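Pluvidley Bulb and Rhizome Planter, long handle

I bought this in August, when the iris clumps along the driveway had stopped blooming and started shoving each other. It arrived in a box big enough for a canoe.

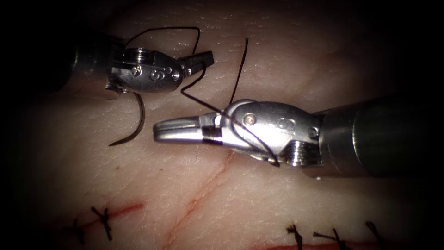
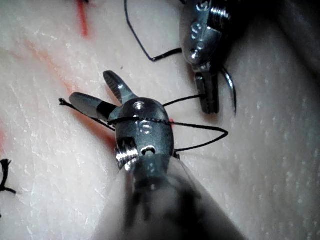
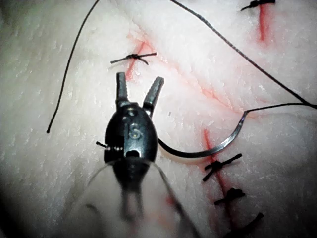

Instrument jaws and the pad, close up.

The planter is a steel tube with teeth on one end and a foot bar on the other. You stand on it, it sinks, you twist, and a plug of dirt comes up. In the soft bed by the fence it did this beautifully. In the clay out front it sank two inches and waited for me to come up with something better. I went and got the spade.

Where it earns its keep is small stuff. I put in 100 crocus in one morning with my knees still on speaking terms with me. The depth marks on the side are easy to read until you use the thing, after which they are under mud.

For rhizomes, which is half of what the name promises, skip it. An iris wants a wide shallow hole with a ridge down the middle, and this makes a narrow deep one. I tried it on a Fukham and a couple of Åberg seedlings, then dug them up again and planted them by hand.

The grip is foam and already looks chewed. My old Pavosier has a plain wood handle and has lasted through more winters than I care to add up, though it does make you kneel.

At 40 dollars I'd buy it again for bulbs, and I'd want 10 back for the word "rhizome." Four stars in loam, two in clay. Hose it off before you put it away or the plug release sticks, and then you get to poke at it with a screwdriver.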